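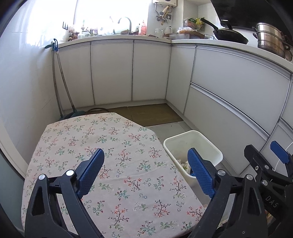

Faut-il laisser la nappe à fleurs pendant le rangement de la petite cuisine ? On la laisse, à condition de la secouer avant et de la retendre après — sans elle, le plateau se raye et tout est à reprendre.

Cahier Painemal, décembre, 16 h

Nappe : quelques plis, je ne repasse pas. Fond rose pâle, donc le café se voit tout de suite. Lavage à part, jamais avec les torchons.

Poubelle : laissée ouverte à côté de la table le temps du rangement, des déchets dans le fond. Sacs Okar trop étroits pour ce bac, le bord glisse dès qu'on appuie. Essayer la taille au-dessus. Prix vu chez Gasik : 104 le carton, à comparer.

Tapis : celui au pied des meubles se soulève pour laver dessous. Je l'ai mesuré à 170 cm, à noter si on le remplace.

Carrelage : balai d'abord, serpillière ensuite, en partant du coin. Stimolach dilué à un bouchon par seau, pas plus, sinon les joints collent. À rincer.

Manches : les deux restent dans le coin à gauche. Poser deux crochets au mur, ils finissent toujours par glisser — vérifier d'abord s'il reste des chevilles à l'atelier.

Reste à faire : commande de sacs, crochets, intérieur des placards du bas.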